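Skutetti: dishes on the counter
README and data card

Summary

Skutetti is a set of 506 written records about dishes standing on kitchen counters near the sink. Each record lists what is on the counter, how the pieces are arranged, and what the person filling in the form thought should be put away first. That last column is the reason the set was put together, and it is the column I trust least. Read the section on the "next" field before you build anything on it.

The set replaces Flurnetti, which covered drawers and cupboards as well and was spread too thin. Flurnetti claimed to describe "how households tidy." It described how a small number of people filled in a form. Skutetti has the same weakness with a narrower subject, and I would ask anyone citing it to keep the claim as narrow as the subject.

What is in a record

counter_id: a code for the counter. It carries no address.

items: one line per piece. Bowl, plate, cup, pan, lid, utensil, bottle, other. Bottles are listed because dish soap stands in the way of things and gets moved along with them.

color: the everyday word the annotator would use. We allow two words if a piece has a different color inside and out. Plenty of bowls do, and a bowl that is red from above may be black from the side. Early records give only one color and it is a coin toss which side they mean.

pattern: plain, floral, bordered, speckled, other. Speckled is overused. Under a bright light half the plain cream bowls in the set turn out speckled.

posture: flat, tilted, on edge, upside down, unclear.

nesting: alone, nested, leaning on another piece. A piece may be both nested and leaning. The old form would not accept that, so some annotators picked whichever they saw first.

next: the piece that should go first, in the annotator's opinion.

notes: free text. Often the most useful part.

Things we took out

There used to be a field for clean or dirty. It is gone. You can't tell a rinsed bowl from a dry shelf bowl by looking at one moment of it, and the people who were sure they could disagreed with each other constantly. There was a field for wet or dry with the same trouble, glossy glaze being marked wet over and over.

There was also a field for material. Ceramic, plastic, melamine, enamel. I asked for it to be dropped and lost the first argument, then won the second when the same green plate came back under three materials. If you have an old export with a material column in it, delete the column.

Counter and sink

The ordinary case is a pale counter with a raised ledge at the back, a sink to one side, soap within reach of the faucet, and a handful of bowls and plates that don't all match. Matching sets are easier to describe and they are rare here. What you get is a couple of plates with the same blue pattern, one loud plate from somewhere else, and bowls in related reds and pinks that may or may not have been bought together. The form has no place for "related," and I would resist adding one.

Spread-out dishes get longer records than stacked dishes. That sounds too plain to mention, but it has misled people. A counter with its bowls apart reads as messier in the data than the same counter with the bowls nested, even though the number of pieces hasn't changed. Please don't use record length as a measure of clutter.

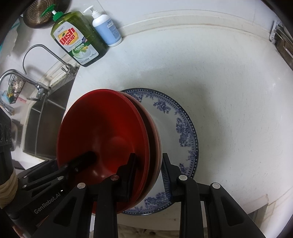
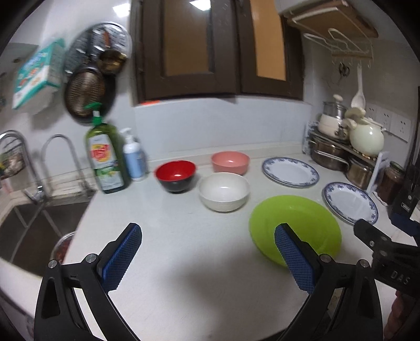 Red bowls nested on edge against a blue floral plate (first); bowls apart, with the green plate and blue-and-white plates (second). Green dish soap bottle and white pump bottle at the left in both.

Nested pieces

Nesting is where the color field starts to fail. Once bowls are inside each other you have one full interior and a series of rims to go by. Rims wear, rims catch the light, and some are glazed in a different shade from the body. An annotator who writes "red, red, red" for a nested group may be right. They may also be reading three rims and rounding off. The instruction is to write the rim color with the word "rim" after it and leave the rest blank. Compliance is poor.

The same goes for a plate standing behind a bowl. If enough of the border shows to call the pattern, call it. If the plate is leaning and most of its face is covered, write "floral, partly seen" and move on. Do not fill in the center from memory of another record. We found that happening with one of the blue plates and had to redo the group.

Colanders, racks and baskets count as "other" unless something is stored in them, in which case they count as holders. I don't like this rule. It means a colander changes category when you drop a spoon in it. No one has offered a better one that survives a test.

About the "next" field

Proltetti, the sorting scheme we borrowed, says that nested bowls go first, then plates by size, then single pieces, then bottles back to their place. It is tidy on paper. It assumes that everybody has a bowl shelf and a plate shelf and that the two are equally easy to reach. In kitchens where the plates live under the bowls, the order flips, and the form never asks.

Some annotators followed Proltetti to the letter and some put down what they would do in their own kitchen. We know this from the notes. We can't recover who did which from the field itself, so treat "next" as a mixture. If you train a rule on it and the rule agrees with Proltetti most of the time, you have found out that people read the instructions.

I also doubt that bottles belong in an order at all. Soap by the faucet is already put away as far as most households are concerned. The Proltetti people would have you return it under the sink. I have never seen anyone do so.

Checking

Every record was read by 2 people. Where they disagreed on posture or nesting, the record went to Tully, our little comparison script, which prints the versions side by side and does nothing clever. Tully does not decide. A person still picks, and the losing version stays in the notes.

Agreement on item type is good. Agreement on color is fine until pink comes up. Salmon, coral, light red and plain pink are all used for what I believe is one kind of bowl. I have left them alone. Merging them would make the set look more certain than it is. Agreement on "next" is bad enough that I decline to print a score, which would only end up in somebody's slides.

Known problems

Bowls are overrepresented compared with pans. People who expect to be looked at do their pans first, or so I suspect. I have no way to show it.

Shallow bowls and deep plates are not separable. A wide shallow dish can be either, and the form takes either.

Product labels on bottles were copied by some annotators and ignored by others. Don't count brands.

Around 4 records have the sink on the wrong side. They were typed from a mirrored sketch.

Use

Fine for: practicing descriptions of ordinary dishes, testing a labeling form, arguing about categories.

Poor for: claims about habits, hygiene, families, or what the average kitchen holds. Please don't.

Changes

February: material column removed, "on edge" added to posture. Before that, upright plates were entered as tilted, and the older records have only partly been corrected.
23 Dec 2018: first release under the name Skutetti.

Comments

reader
The rim rule is good but you should show it in the form itself. I did a whole batch before finding it in here.

plates_only
Disagree about soap. Mine goes under the sink every night. So that's one of us at least.

reader
Can you say whether a plate leaning on a stack of bowls is nested or not? I read the section twice.
> Leaning. Nested means inside. I'll reword it.

potlid
Would still like the material column back, even as a guess.

Contact: use the form on the project page | © Skutetti | Back to top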